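Ticket 377 - Tandow seasoning kit, grip closes short on shaker
Status: open, waiting on parts
Product: Tandow starter kit (arm, two-finger gripper, prop set)
Reported by: Warodwood test kitchen

Problem
The pick routine reports "object held" before the fingers have closed on the salt shaker. The arm then lifts with nothing in the grip. It fails on the shaker only. The other props in the set pick fine with the same settings.

What we tried first
Restarted the controller and reran homing. No change. Swapped the gripper cable for the spare that came in the box. No change. Lowered closing speed from 3 to 2 in the Jukavley panel. The false "held" still came up, just later in the move.
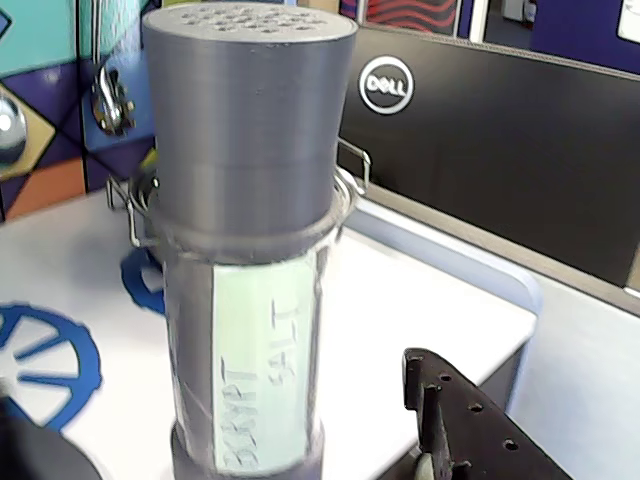 The object profile was the next thing to check. The kit ships with one width per object, and for the shaker it uses the cap. Our grasp height is set on the body, and the body is narrower than the cap. The controller stops at the cap width and calls it a grip.

Made a copy of the profile and entered the body width by hand. Ran 25 picks in the afternoon with the copy loaded. All but 2 were good. In both misses the shaker tipped as the fingers touched it, so that looks like a separate issue with approach angle.

Reply from Kjærgaard support
They confirmed the profile takes a single width and said a second width field is planned for the May update. Until then they suggest keeping the edited copy - do not overwrite the original, the updater will reset it. They are also sending softer finger pads for the tipping.

Still to do
Rerun the same test when the pads arrive. Check whether the pepper profile has the same fault. Leave closing speed at 2 for now.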